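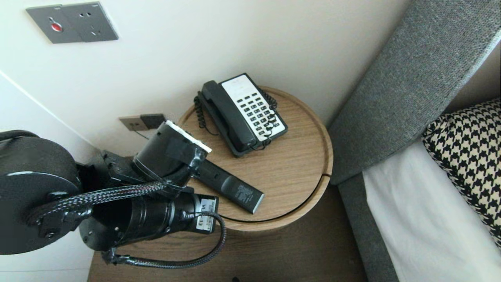 Chapter 8
Furnishing the guest room

Learning aims

By the end of this chapter you should be able to:
- list the furniture a standard guest room needs
- choose a bedside table to suit the bed and the guest
- explain where the room telephone is placed and how it is checked

8.1 The room as a product

A hotel sells the use of a room for a night. The guest pays for a bed, a door that locks, hot water and quiet, and most complaints concern one of these four. Furniture comes next. It is bought in bulk, used hard and replaced on a cycle, which in most mid-priced hotels is 8 to 10 years for wooden pieces and less for anything upholstered.

The person who chooses the furniture is seldom the person who cleans it. At the Skidar, a seaside hotel we return to in later chapters, the housekeeping staff are now asked to try a sample of each new piece before an order is placed. They move it, dust it and make the bed beside it.
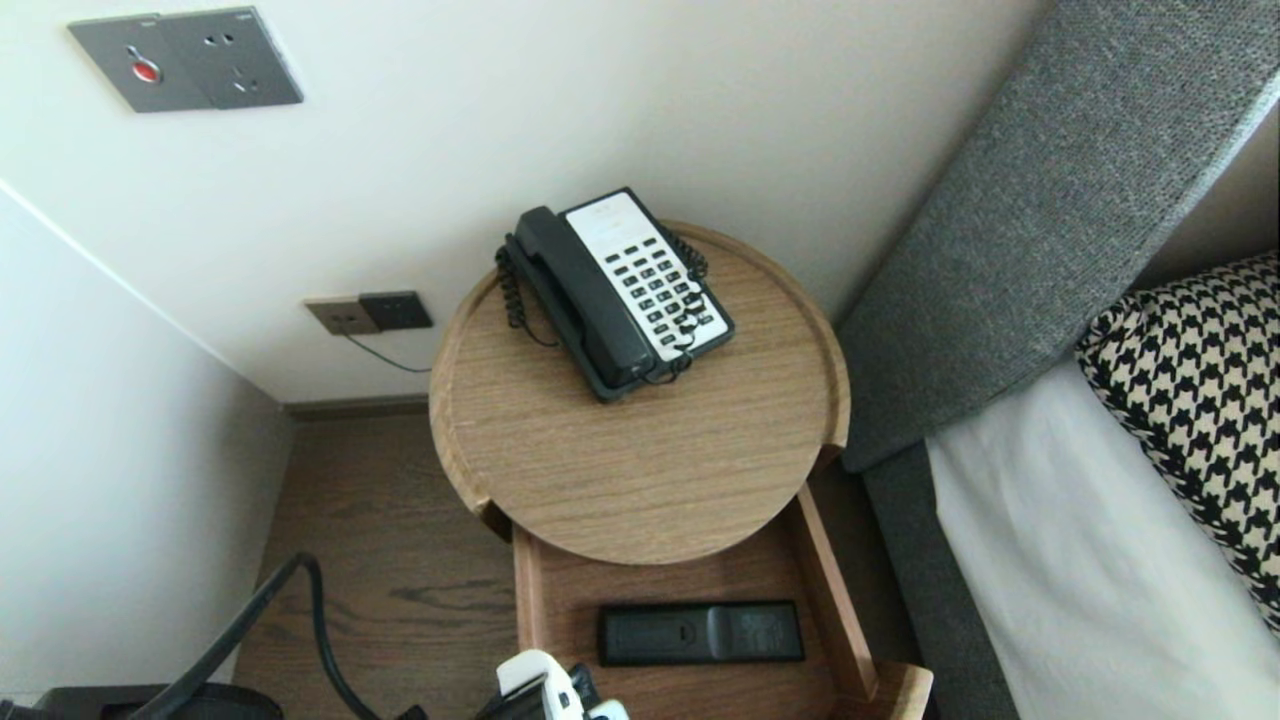 8.2 The bedside table

A bedside table should stand level with the top of the mattress or slightly below it. If it is much lower, a guest lying down has to reach for the lamp. A raised rim stops small items rolling off, but dust gathers on the inner side and the cloth must be run along it. Round tops save bruised hips in narrow rooms - they also hold less than square ones of the same width.

Many hotels still keep a corded telephone by the bed. It needs no charging and stays in the room. The handset and keys are wiped at every change of guest, and the line is tested by calling reception.

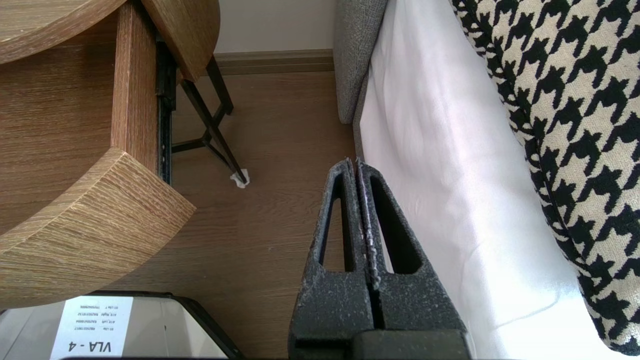

Fig. 8.1 Light oak-grain nightstand with rounded edges.

Key terms

Case goods: furniture made mainly of wood, such as desks, wardrobes and bedside tables.
Soft goods: curtains, bedding, cushions and carpets.
Replacement cycle: the planned time between buying a piece and buying the next.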